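An Afternoon at the Balstead Open Day

I had been meaning to go to the Balstead open day for years, and this summer my neighbor Kofi Sarpong finally talked me into it. 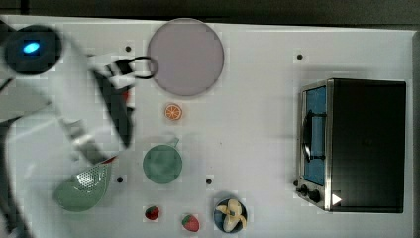

Toy kitchen pieces on a white tabletop, July 13, 2018.

If you don't know Balstead, it's the old cannery by the river, long since divided up into workshops, and once a year they let the rest of us come in and poke around (and buy things, of course!). We got there a little after the doors opened and there was already a line down to the bridge. The woman at the gate told us they had printed 300 maps and were down to the last handful, so Kofi and I shared one and argued over it all day.

We started with the pottery on the ground floor, where Selorm Acheampong was glazing soup bowls and talking the whole time, mostly about her sister's wedding. She fires in November as well, and sells those pots by mail, so I put my name on her list. I came away with a blue mug I did not need.

Upstairs it was warmer, and the bookbinders had every window open. Senthil Kandasamy let me sew a few pages together, very patiently, and then quietly undid my knot and tied it again. He showed us a hymnal with 394 pages that he was putting back together for a church out in Salazar. I could have stayed there until closing, but Kofi wanted lunch.

Lunch was a bean stew and flatbread in the courtyard, and I went back for seconds. The lemonade ran out early, so bring a bottle of water if you go.

Parking is on the grass behind the building and it's free, though the turn is easy to miss if you come from the north. We missed it twice. Kofi says he's driving next year, and I've already told him we're starting with the bookbinders.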